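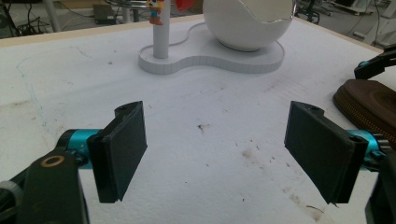
A white work table. Table bookings for August are open.

Letterpress room changes at Prirnoncombe

The type cases are back from cleaning and the letterpress room reopens for members in August. The room was closed longer than planned. The new floor needed a second coat, and the Aaltonen press could not be rolled back in until that had hardened.

The press now stands against the north wall, with the feed board facing the window. Members who learned on it in its old place will need a little time to get used to reaching for the ink disc from the other side. Please have Eero Partanen go over the new layout with you before your first session, even if you have been printing here for years.

Kauko Peltonen sorted the wood type over the closure. There are 221 pieces in the large condensed face, and the printed sheet on the inside of the cupboard door lists which letters are short. We are low on E and have only one good ampersand. If you have odd sorts at home that came out of our cases by mistake, drop them in the tray by the door and Kauko will put them back where they belong.

The metal type has been cleaned and laid again by Maite Paredes and Impi Vuorinen. They found more than 4,000 pieces of the 12-point roman in the wrong compartments, mostly n and u. Please check the nick before you put a letter away. The lay of the case has not changed, and a copy is taped to each frame.

Paper is now kept flat on the shelves under the stairs. The cotton stock is the 300 gram sheet we had before, cut to the same size. The lighter Cillent paper is for proofs and may be taken freely. Cotton sheets should be written in the book and paid for at the end of the session.

We have switched to a new press wash. It works more slowly than the old one – allow a quarter of an hour for the rollers at the end of your time. Used rags go in the lidded metal can and never in the kitchen bin. Lift the rollers off the disc before you leave.

Sessions run in the morning and in the evening, with a break from 4 to 6 p.m. for cleaning up. No more than four people may use the room at once. A booking holds your place at the press and a table for drying or folding, so there is no need to book the table separately. Forms left locked up overnight must carry a slip with your name.

Aatos Kinnunen will teach the beginners' evening again, starting with setting a short line by hand and ending with a printed card. Beginners should bring an apron and a few words they would like to print, ten at most. The member rate stays as it was, and the sign-up sheet is on the board outside the room.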